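How to Prepare a Shared Kitchen for a Change of Tenant

Residents of Brorkgate leaving a unit with shared kitchen access should complete the steps below before the keys are returned. Allow 90 minutes. 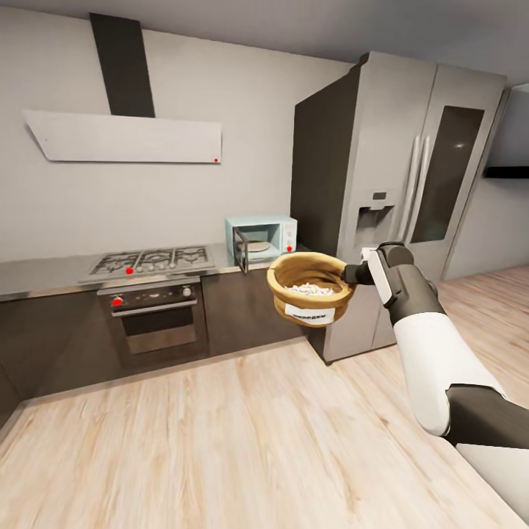
Food must be removed before any cleaning begins. Check the counters first, then the refrigerator, then the drawers. Open snacks count as food, and a basket of popcorn like this one must be emptied and taken with you. Wipe the stainless steel countertop with a damp cloth and mild soap.

Floors and other wood surfaces should be swept, then wiped along the grain. Do not use bleach or steam.
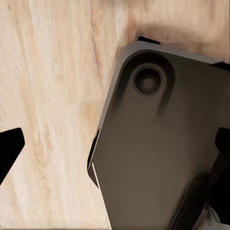 Pale wood with visible grain.

Report deep scratches to Sharon Minja at the housing office. Marks from normal use are not charged.

Next, empty the upper cabinets and wipe the doors, handles and undersides.
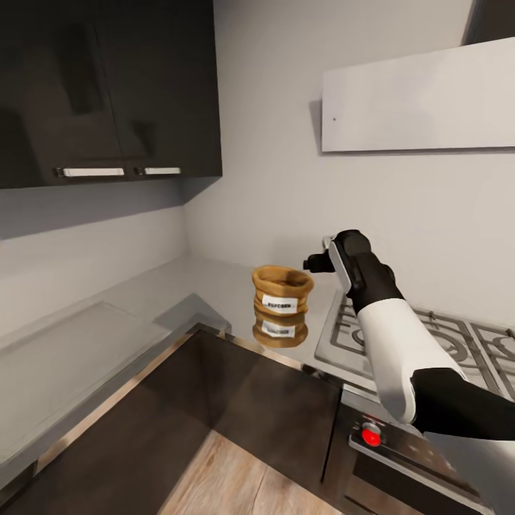

Shelves should be left bare, and shelf liners may be discarded. Any item left behind is stored for 3 days and then donated. Items too large for storage carry a fee of $400.
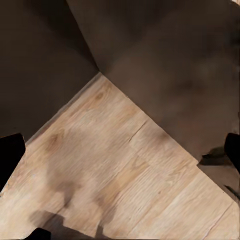

FINAL INSPECTION

Submit Form 2,228 to Neema Mfaume and request a time. The departing tenant must attend and sign the checklist. Keys are accepted once both parties have signed.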